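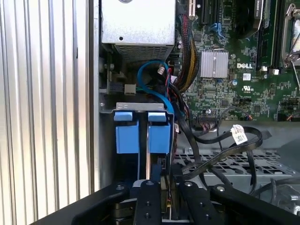 What is the best way to clean the inside of an old desktop computer?
Unplug it, hold the power button down for a few seconds, then work from the top of the case to the bottom with short bursts of canned air and a soft brush.

Welcome to the Hekthorpe Fix-It Room gallery! Our winter teardown season is off to a terrific start, and I've been itching to get this page up. We open up older desktops, clean them, swap what needs swapping and send them back out to people in town who need a computer for homework, job hunting or just keeping up with the grandkids. If you have never had the side off a tower before, come on in, there is so much to look at.

Inside a Dell
I love a view like this one! Green Dell motherboard with the name printed right on it, silver finned heatsink on the chipset, power supply up top and a fat bundle of black, yellow and red wiring heading down beside the board. And a blue SATA cable, which always makes me happy, as a bright cable is so much easier to follow with your finger when you're learning what goes where.

A few notes for anyone working on a similar tower at home:

The grille on the power supply is where I go first with the brush. Dust loves those little holes. Please don't open the power supply itself, ever. If it's bad, replace the whole unit.

Ribbon connectors for the front panel deserve patience. Pull on the connector and leave the thin wires alone. Arsalan Kazmi taught me to put a strip of masking tape on each one and write down where it came from, and I've done it ever since (my handwriting is awful but it still works).

Drive cages differ a lot from one model to the next. Some slide, some swing up, some have a screw hiding where you'd never think to look. Check the service manual before you start tugging!

Memory goes back in with even pressure at both ends until the clips close. Teresa Jakubowski says you should hear it as well as feel it, and she's right.

What we need
Spare SATA cables, any color, any length. Thermal paste. Keyboards with all their keys, please. We handed out 109 computers last year and we'd love to beat that, so if there's an old desktop in your closet, we want to meet it! Drives get wiped before anything leaves the room, and Cường Đào will gladly show you how that's done if you'd like to watch.

More pictures will go up in April, when we get into the all-in-ones. Those are a whole different puzzle and I can't wait.

Page put together by Ngân Tiêu
Last updated 2023-01-23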